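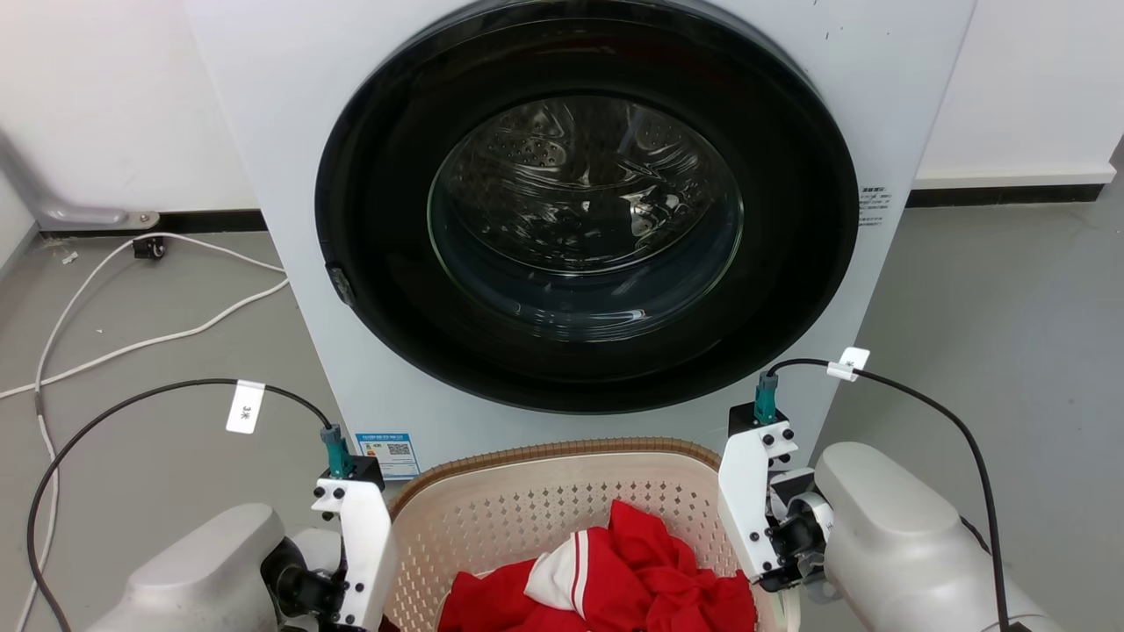
A resident on the third floor had said that she judged any laundry room by whether there was somewhere to put the basket down. The remark reached the facilities office at the Villanueva residence through the suggestion box in December, and the residence's laundry services manager still refers to it when asked how the present arrangement came about.

"It was the most useful sentence in the whole box," the manager said. "People wrote to us about detergent, about noise, about hours. She wrote about the floor."

The Villanueva residence houses over 600 students and visiting staff in two connected buildings. Its laundry service was reorganized during the winter break, and the manager agreed to discuss the changes with this newsletter on the condition that the interview concern the rooms and the work done in them, and not individual residents. The conversation took place in the smaller of the two laundry rooms, shortly after 10 a.m., when demand is low.

The front-loading machines were retained. The manager explained that top-loading models had been considered and set aside after a trial in the Trosta wing, where shorter residents had difficulty reaching the bottom of the drum.

"With a front loader the basket goes directly below the door, and the clothes travel a short distance," the manager said. "You bring the basket in, you set it on the floor, you load. At the end you pull everything forward and it drops where you want it. Half of the lost socks we used to collect were lost between the machine and a table on the other side of the room. We took the table out, and the sock box has been nearly empty ever since."

The residence now issues each household a plastic basket on arrival. The model was chosen from the Trulel catalog after a comparison of several types, including fabric bags and wire crates. According to the manager, the deciding factor was the perforated sides. Damp sports clothing is a constant feature of student housing, and residents often leave it for a day or more before washing.

"A closed hamper with a wet track jacket in it is a very unpleasant thing by the second evening," the manager said. "Openings in the sides do not solve that, but they help. We also asked for a rim that is comfortable to hold, as people carry these up and down two flights of stairs."

Color has been a recurring subject. The manager estimates that most complaints received by the office concern dye, and that red garments are responsible for the greater part of them. A notice posted in both rooms asks residents to wash new red items alone for the first few cycles, in cold water, and to turn jackets with contrasting stripes inside out.

"The striped jackets are the difficult case," the manager said. "A plain red shirt can only spoil other things. A red jacket with a white panel can spoil itself. We tell people to use cold water, a short cycle, and to take it out promptly. The damage we see most often comes from a garment sitting wet in the drum for several hours after the program has ended. The red settles against the white and stays there."

Zippers should be closed before loading, the manager added, and pockets emptied. The office holds a drawer of keys, coins and earphones recovered from the door seals. Items are kept for one term.

On the matter of loading, the manager was firm. Residents tend either to wash three garments at a time or to fill the drum until the door must be pushed shut. Staff recommend leaving a hand's width of space above the clothes. Heavy items such as towels should be mixed with lighter ones, as a single bath towel can throw the machine off balance during the spin.

"We had a resident who washed one pair of jeans every evening," the manager said. "Perfectly entitled to do it. But there was a line outside the door, and it was not a happy line."

The booking sheet was introduced partly in response to that situation. It divides the day into periods of 90 minutes and is kept at the front desk. In its first term of use, the sheet recorded 2134 washes in the two rooms, against 1791 in the preceding term, when residents simply arrived and waited. The manager attributes the increase to better use of the morning hours.

Maintenance has also been placed on a regular schedule. The door glass and the rubber seal are wiped each evening, and the detergent drawer is removed and rinsed once a week. Doors are left slightly open overnight so that the drums can dry. A technician from Warkirard, the contractor responsible for both buildings, inspects the hoses and filters every month. After 1000 cycles, a machine is taken out of service for a day and given a full inspection.

"The seal is where the smell comes from," the manager said. "Residents blame the drum, or the water. Nine times out of ten it is the fold at the bottom of the seal, with a little gray water standing in it. Two minutes with a cloth will deal with that."

The floors in both rooms were finished in gray during the same works. The manager acknowledged that the choice had not been universally popular – several residents had asked for something more cheerful – but noted that lint is easy to see on it and therefore more likely to be swept up. The walls were repainted white, with a black baseboard that conceals marks left by mops and shoes.

"I would have liked a window in here," the manager said. "That was not available to us at any price."

Asked about drying, the manager said that the present capacity is not sufficient in wet weather and that folding racks may be borrowed from the front desk against a signature. Racks must not be placed in corridors or in front of fire doors. A proposal to convert the storage room in the Trosta wing into a heated drying room has been submitted and is under review. No date has been set for a decision.

Residents have asked whether baskets may be left in the laundry rooms between cycles. The answer for the moment is that they may, provided that they are placed against the wall and collected by 11 p.m. Baskets remaining after that hour are moved to the front desk with their contents undisturbed.

"We do not fold people's clothes and we do not go through them," the manager said. "The basket goes to the desk exactly as it was found, and it waits there."

The office will accept further suggestions on the laundry service until the end of the term. Forms are available at the front desk in both wings.

By the Newsletter Office, Villanueva Residence
December

Related items
Booking sheet: revised hours for the Trosta wing
Borrowing a drying rack
Caring for sports clothing in shared laundry rooms
Property recovered from the laundry rooms this term

Contact the Newsletter Office | Copyright Villanueva Residence | Back to top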